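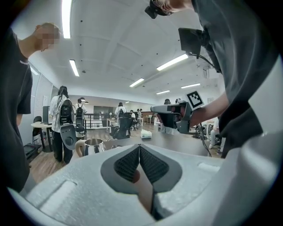
**Figure 3.** An open-plan room with a grey table and a hand-held gripper.

### 4.2 Ratings and written reviews

We collected 2,117 audience reviews of horror films from Flundano, a listings site with an open comment section. Reviews shorter than 100 words were dropped, as were duplicates posted under more than one title. From what remained we drew 1,000 at random and coded each for tone, mention of plot and mention of the ending.

Coding followed the scheme set out by Sipos, with one change – complaints about pacing were given their own category. Under the older scheme they fell under plot, and reviewers who liked the story but found the film slow were marked as negative on both.

Low star ratings went with complaints about the ending more often than with complaints about acting. The pattern was weaker for *Grutia*, where many reviewers had seen the earlier version and compared the two at length. Reviews of *Ambridge* were mostly short and few passed the length cut, so the film is left out of the comparison in the next section.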